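The Quiet Pull of Moonstone

I bought my first moonstone because I was early for a dentist appointment. There was a little shop called Nasto next door, the kind with a bell on the door and velvet trays that had seen better days, and I had 40 dollars in my pocket that was supposed to be for parking and lunch. I came out with a ring and a numb feeling in my stomach (the numb jaw came later), and I have been a hopeless case ever since.

If you've never held a good one, go and do it before you read any more of this. Tilt it under a lamp. A soft, floating light slides across the top of the stone as it moves, as if somebody were walking behind a curtain with a candle. The trade word for it is adularescence, which I can now say without stumbling, though it took me most of a winter.

The reason it glows is layers. Moonstone belongs to the feldspar family, and as it cools, two kinds of feldspar separate inside it into thin sheets stacked on top of each other. Light goes in, scatters between the sheets and drifts back out. Very thin layers give you that electric blue everyone fights over. Thicker ones give a whiter, milkier glow, and I'll confess I like those just as much! They cost less, too, so my taste and my bank account are for once in agreement.

Ashraful Mollah, who has been cutting feldspar in a converted garage for longer than I've been writing, let me sit beside his wheel one afternoon in December. I thought he'd start cutting right away. He spent most of an hour turning a lump of rough in his fingers, looking for the direction of the glow. "Cut it wrong and you have a pebble," he told me. Then he put it down, made tea, came back and looked at it some more.

The glow has to sit square on top of the dome, and that's why moonstones are nearly always cut as cabochons, those smooth rounded shapes with no facets. A low dome spreads the light out. A higher one gathers it up, and now and then you get a cat's eye, a single bright line that follows you around. Ashraful had one of those in a matchbox. It was not for sale. I asked twice.

Sri Lanka has long been the famous source for the fine blue material, and a lot of what you see now comes from India, in peach and gray and a smoky brown that looks wonderful in yellow gold. You'll also run into "rainbow moonstone," which flashes in several colors at once. Strictly speaking it's a labradorite, a cousin from another branch of the feldspars. Some dealers get very stiff about the name. I own three pieces and call them whatever the label says.

Prices are all over the place. At the last Grudden show I saw strings of beads for less than a pizza, and two tables down a clean blue oval for 500 dollars, with a dealer who wouldn't budge to 400 no matter how long I stood there sighing. My own favorite, a peach teardrop from a Tralter estate sale, was 80 dollars including a chain I never wear.
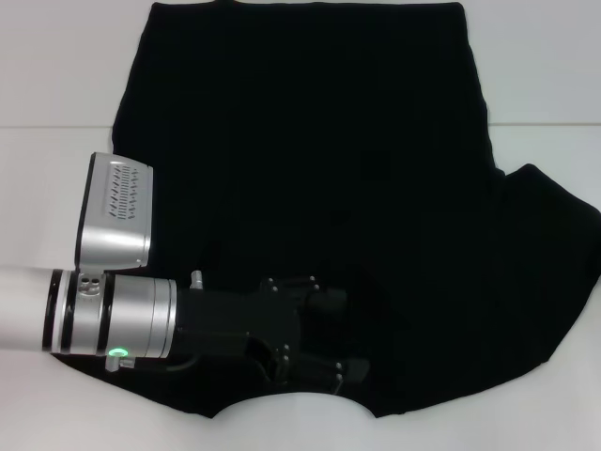 Now, the care part, and I'm going to be a bit of a nag. Moonstone is only 6 to 6.5 on the Mohs scale, and it has cleavage, meaning a sharp knock in the wrong place can split it clean along a plane. So rings come off for gardening, for dishes, for moving a couch. Pendants and earrings have a much easier life. Wash it in warm water with a drop of mild soap and a soft cloth, and keep it away from steam and ultrasonic cleaners. Don't toss it in a box with your sapphires either, they'll scratch it to bits.

For settings, I'd look for a bezel, a rim of metal that hugs the stone all the way around. My Dumitrescu ring has one and it has survived two car doors and a toddler. The back of the setting matters as well. A closed or darkened back makes the blue jump forward, while an open one lets the stone look watery and pale.

The dentist shop ring, by the way, has a tiny chip near the edge now. I wear it on my right hand most days, chip turned toward the thumb.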